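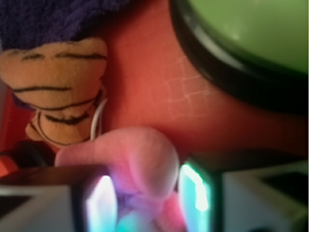
I have an opinion about trays, and my family is sick of hearing it, so now it's your turn.

Loose toys belong on a tray. Give me one with a lip and a bit of texture, in a colour you can spot from the hallway, and I will happily put anything on it. When my two were small we had toy bins, big deep ones, and I've come to believe a bin is where toys go to be forgotten. Everything good sinks! You end up tipping the lot onto the floor to find one plush tiger, and then you've got a floor.

My neighbour Conceição Barreto thinks I'm fussing. She has a bin in every room (she bought 6 of them in one go) and says kids like a rummage. Maybe hers do. Mine wanted to see the thing they were after, straight away, or there'd be tears. 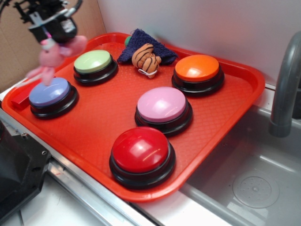
The other half of my theory is that you mix the hard stuff with the soft stuff. Big round push buttons in proper bright colours are marvellous, you can whack them all afternoon, but on their own they're a bit stern. Put a little stuffed animal in among them and suddenly the orange one is a mountain and the green one is a pond. I'd add a crumpled face cloth too, for hiding things under or tucking somebody in.

And please, use the kitchen! Everyone talks about playrooms. The counter beside the sink is the best play spot in our house, at a good height for a kid on a sturdy stool with a grown-up right there, and I can peel carrots and still be told what the tiger is up to.

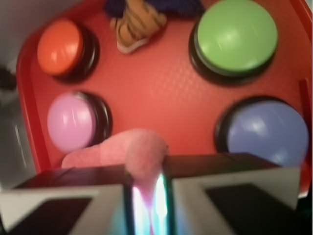

What I'd leave off the tray

Anything with a hundred pieces. Anything that sings. Cornel Jitaru down the road swears by puzzles, and he's welcome to them, but a puzzle wants the whole tray to itself and sulks if it has to share.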